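Planning a first shift with hand-held grippers: a step-by-step guide for team leaders

Start in a meeting room or any clear bit of floor, well away from the line, and let each person hold a pair before anything is recorded.
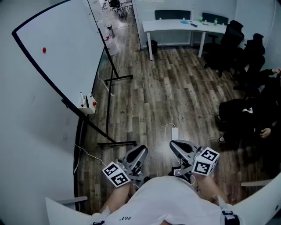

Rozália Koubek wanted to know, before she agreed to any of it, whether her packing grade would stay the same once the arms at Somodel could do the easy trays. Have an answer to that ready. Ours was yes, in writing, until the end of February, with a review after that.

What follows is the order we used.

1. Pick one task. We chose coiling a cable and laying it in a tray with its adapter. It is dull work and everyone on the bench knows it, so people can tell straight away when a recording has gone wrong.

2. Agree the hours. Nobody at Somodel records for a full shift. We settled on two blocks of 45 minutes, with ordinary bench work between them. Forearms get tired sooner than people expect.

3. Set up the room. Push chairs back to the walls and wipe the marker cubes with a dry cloth. A smudged cube spoils the tracking and the take has to be done again.

4. Practise without recording. Open and close both grippers, then pick up something light. Most people squeeze too hard at first. Miroslava Ondrejka practised with a bootlace and was steady by the second morning.

5. Record in short takes. Do the task at normal speed and put the item down before stopping. Keep the fumbled takes as well, but label them.

6. Log the takes on paper and on the shared sheet. We asked for 2,000 and had 1,777 usable ones at the end of the first round. Don't set a daily target per person – we tried it for a week and the quality dropped.

7. Change the rota before the arms arrive. At Somodel the arms took over the plain trays, and the mixed orders stayed with people. That meant more checking and less lifting, and it also meant the bench was quieter. Two of the older hands disliked that and said so.

Bořivoj Mikuš now looks after stoppages on the late shift. He had seven hours of training for it, and would have liked more. If you can, train two people per shift so that one can take a break.

Spare finger pads are kept in the Grurer cabinet. Sign for them.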